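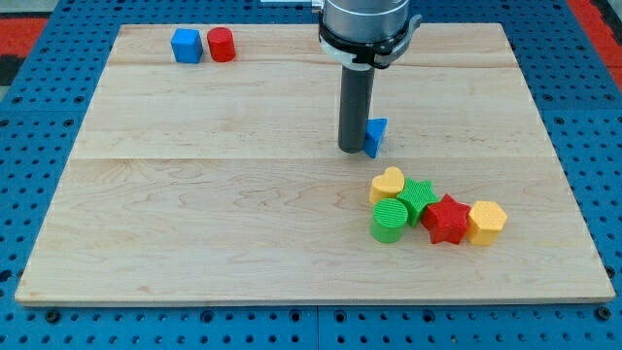

土曜の午後、やっと積み木まわりを片付けました。ずっと気になってたんですよね、リビングの隅のあの箱。ふたが閉まらなくなってからもう何か月たったやら……。

きっかけは、板です。前からほしかったメープルの板を Grenmont の通販で見つけて、送料800円にちょっとひるみつつも、ぽちっとしてしまいました。三枚の板を横にはぎ合わせたもので、色がとにかく白っぽくて明るい!木目はうっすら波打っていて、ところどころ濃い筋が入っています。届くまでは「筋のないところがよかったなあ」なんて思っていたのに、いざ使ってみるとこの筋がいいんです。

で、この板をなにに使うかというと、積み木を広げる台です。床に直接ばらまくと家具の下に転がっていくし、踏むと本当に痛い(星形は特に。あれを素足で踏んだことのある人とは握手したい)。板の上だけで遊ぶと決めてしまえば、しまうときも板ごと持ち上げて箱にざーっと流すだけ。これを思いついたときは自分をほめました。

積み木のほうは、買った時期がばらばらなのでけっこうな寄せ集めです。最初に買ったのが Kolero のセットで、青い立方体とか赤い円柱とか、いわゆる普通の形。そのあとハートや星が入っている Dikier のほうを足しました。こっちは表面に細かい筋がついていて、さわると指先がざらざらっとします。黄色いハートがかわいくて、正直これ目当てで買いました。値段は1,140円。

それで片付けの話に戻ると、最初は色で分けようとしたんです。赤、青、黄色、緑。でも途中で手が止まりました。星が緑と赤の両方にあるので、色で分けると星どうしが離ればなれになるんですよ。わたしは星は星で並べておきたい。そこで今度は形で分けてみたら、黄色い六角形の行き場がない。円柱も赤いのと緑の筋入りのとで、どうにも仲間に見えない。

30分くらい板の上であっちへやりこっちへやりして、最終的には「ざらざら」と「つるつる」の袋2つに分けることにしました。さわればわかるので、目をつぶっても片付けられます。やってみたら目をつぶる必要はまったくなかったけど。

それにしても、青い三角柱ってどうしてあんなに立たせたくなるんでしょう。面を下にして寝かせておけばおとなしいのに、つい傾けて何かに寄りかからせてしまう。片付けの途中でこれを始めると、まあ進みません。ハートの隣に星、その先にもうひとつ大きい赤い星、端っこに六角形、と斜めにつなげていくのも楽しくて、気がついたら外が暗くなりかけていました。

板の手入れは、いまのところ乾いた布で拭くだけです。Ververidis の蜜蝋クリームを塗るといいと聞いて迷い中。塗ると色が濃くなるらしく、この白っぽさが好きなわたしとしては、裏の隅っこでこっそり試してからにしようかなと思っています。使ったことのある方、どのくらい色が変わるか教えてください!

箱のふたは、ちゃんと閉まるようになりました。次はクレヨンの缶です。開けるのがこわい。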